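Putting Pegs In Holes: A Year In The Life Of Five Students And Two Expensive Arms

Final report, robotics project module, Idholm group

Our brief was one sentence long. Get a two-armed robot to assemble the parts on a standard practice board, using hands with fingers, and write down what went wrong. We have been thorough about the second half.
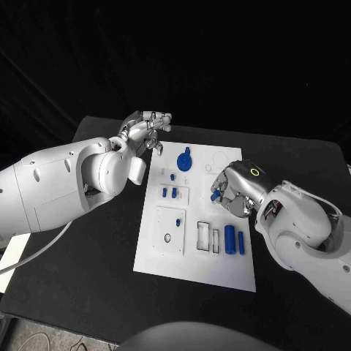
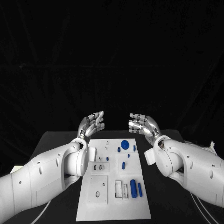 The task sounds like something you give a toddler to keep it quiet on a train. A toddler, however, can feel the peg. Our robot has to work out where the peg is from what its cameras see and what its finger joints report, and for most of the autumn these two sources did not agree.

1. Who did what

Menaka Miah wrote the grasping code. Kári Toft did calibration, and then did it again every time one of us leaned on the table. Þórey Kirkegaard looked after the teleoperation side, where a person steers the arms by hand movements and the robot records everything. Mervyn Whitlock handled the data and this report, having missed the meeting where jobs were given out. Ásdís Fogh supervised, mainly by asking "and what does the log say?" until we went and looked.

2. Method

We steered the robot through 382 attempts at picking up a part and putting it where it belonged. Of these we kept 136 for training. The rest were thrown out for dropped parts, lost tracking, or the operator sneezing. The kept runs went into a small policy we named Bornia, which learns to copy the operator. An earlier one, Widik, also learned to copy the operator, including the long pauses where Þórey was thinking.

3. Results

We tested Bornia with 100 trials on the thicker pegs before touching the thin ones. It was good at reaching and decent at gripping. Insertion was another matter. The usual failure was a peg that arrived slightly tilted, caught on the rim of the hole, and was then pushed with great confidence in the wrong direction. Slowing the last part of the movement helped more than any of our cleverer ideas, and Menaka would like it noted that she suggested this in October.

Using both hands together worked on 4 occasions, all in the same afternoon. We have not managed it again and suspect the lighting.

4. What we would change

Tape the cables down on day one. Agree on names for the parts early — we had three different things called "the small one" until March. Keep a spare set of pegs. And record failed runs properly, as they were more use to us than the good ones once we bothered to sort them.

Next year's group gets the code, the notes and Kári's calibration checklist, which is now longer than the code.

Comments (3)

Ketilsson fan: Did you try a little spiral search when the peg hits the rim? Ours went from hopeless to merely annoying.

Mervyn W: We did, in the last week. It found the hole twice and the edge of the board once. Settings are in the appendix.

tea_and_torque: Which of you sneezed?

Contact the project group | © Idholm student robotics | Back to top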